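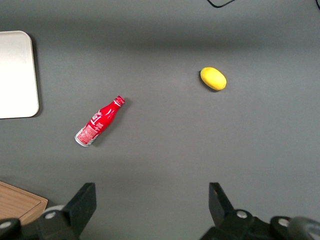 Page 53

Figure 2. Red aluminium drinks bottle (Coca-Cola) lying on its side on a grey surface.

4.2 Where people put metal bottles

Most of the households we spoke to in Prelby had a settled habit for drinks cans. Cans went into the metal bag under the sink or straight into the bin in the yard, and few people had anything to say about it. Metal bottles were a different matter. A bottle of the kind shown in Figure 2 has the neck and cap that people connect with plastic or glass, but it is made of aluminium, and the leaflet sent out by the town says nothing about bottles of this sort. The word "bottle" appears in it under glass and again under plastic. Under metal it lists cans, food tins, foil trays and jar lids.

We asked each of the 47 households to tell us where they would put a metal bottle and why. People who answered "metal" had usually picked one up and squeezed it, or knocked it against the worktop. People who answered "plastic" tended to go by shape. One retired couple kept the two kinds of container in separate bags but put metal bottles with the plastic ones on the grounds that both had screw caps. A smaller group said they would put it in general waste and leave it at that, mostly in flats where the shared bins were already full by the weekend.

Caps caused more trouble than the bottles did. The leaflet asks for caps to be taken off glass and left on plastic. It gives no rule for metal. Several people took the cap off, put the bottle in one bag and then held on to the cap for want of anywhere to put it. In Lunent, where the collection firm Kjærgaard prints its own sorting guide, the instruction is to screw the cap back on, and hardly anyone there raised the question with us.

We had expected age to matter more than it did. Older residents were more careful in general, and more of them rinsed their containers, but they were no surer than younger ones about metal bottles. Having a separate bag for metal indoors seemed to make more of a difference. Where there was only one mixed bag in the kitchen, the decision was put off until somebody carried it outside, often a child, and the bottle then went into whichever bin had its lid open.

These answers are what people told us, and we did not check them against the contents of the bins. Kadrić's earlier interviews in Momora found that people described their sorting as tidier than it was when the bags were opened, and we see no reason why Prelby should be different. The interviews were also done in April, before the warm months when more drinks are bought. Slanina has suggested that a summer round would bring in more bottles from outside the home, such as those carried back from the park or left in the car, and that these may be handled less carefully than the ones drunk at the kitchen table.

A change to the wording of the leaflet would be cheap. Adding "metal bottles" to the list under metal would cover the item itself, and a line on caps could follow the wording already in use in Lunent. We return to the leaflet in Section 5, together with the labels on the shared bins, which were last replaced before the present bags were brought in and still use the old colours.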